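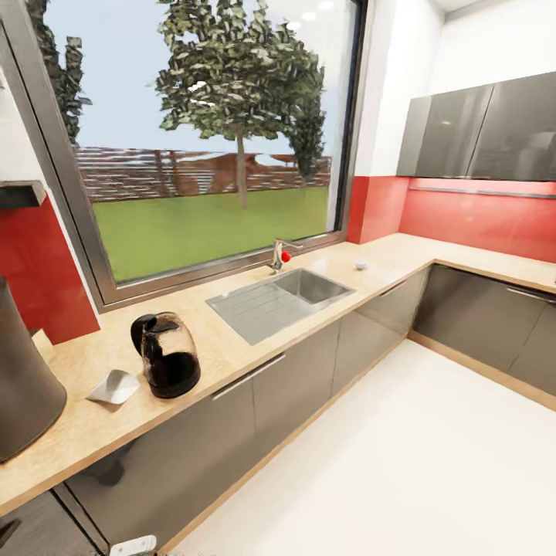 Safta Mocanu wrote in to say that a dab of toothpaste brings a scratched laptop screen back to new. I tried it on an old Byun and got a scratched screen that smelt of mint.

Most computer tips go the same way. Take the one about rice for a wet keyboard. 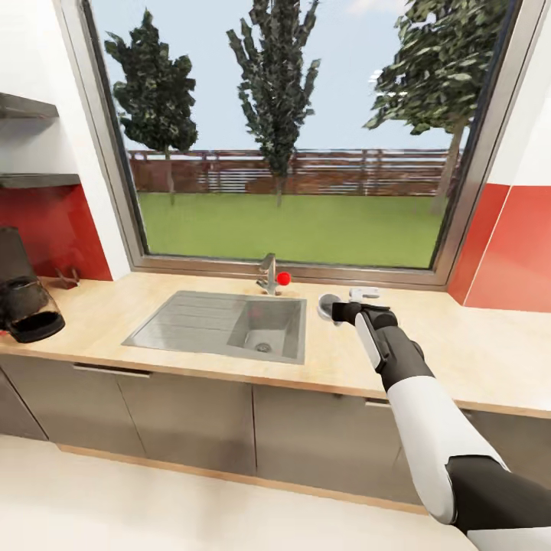 According to Jin-sol Noh, two days in a bag of rice saved hers. Perhaps. Two days on a towel, upside down and unplugged, might have saved it too, and there'd be no starch under the space bar.

Canned air I do believe in, in short bursts, with the machine off. 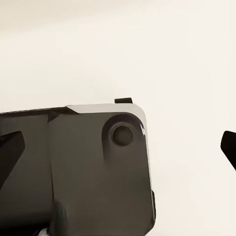 Hold the fan blades still with a cocktail stick while you do it. Skip the vacuum cleaner.

As for those sticky cleaning gels, mine left bits behind after 4 goes.

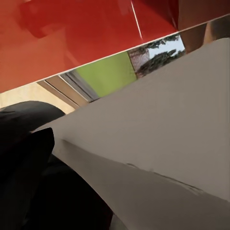

Are screen wipes worth buying?
I wouldn't. A barely damp cloth does the job.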